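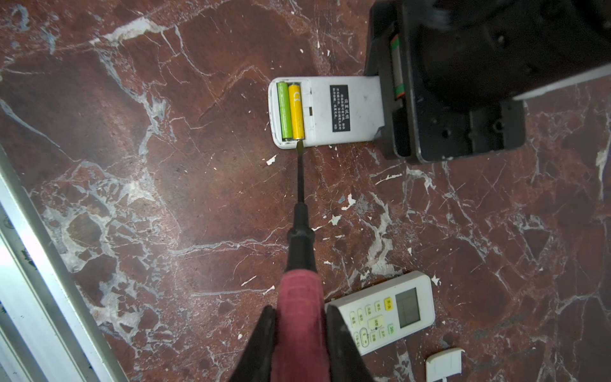

By Anju Bansal
November

Changing the batteries in a remote control is easy for a person and hard for a robot. Dalal Kanaan has spent two years on the hard version.

Her group at Arkstead, a small robotics lab in Brernley, teaches arms to use ordinary hand tools. Two fingers can't get under a AA battery in a tight compartment, so the robot holds a screwdriver and works with the tip.

The method, called Flolta, starts with people guiding the arm by hand. The lab has recorded 3079 of these runs, most of them under a minute. A model then learns from the view at the wrist, where the tool and the battery are both close.

The trouble is the grip. A handle shifts a little when the tip pushes on something, and older models kept aiming as if it hadn't. Flolta guesses the position of the tip again 18 times a second.

Kanaan says that change helped more than extra data did. "We doubled the runs and got almost nothing," she says. "Then we tracked the tip, and it started to work."

It still fails on stiff springs - the arm pushes too softly and gives up after some four tries. The group is working on that now.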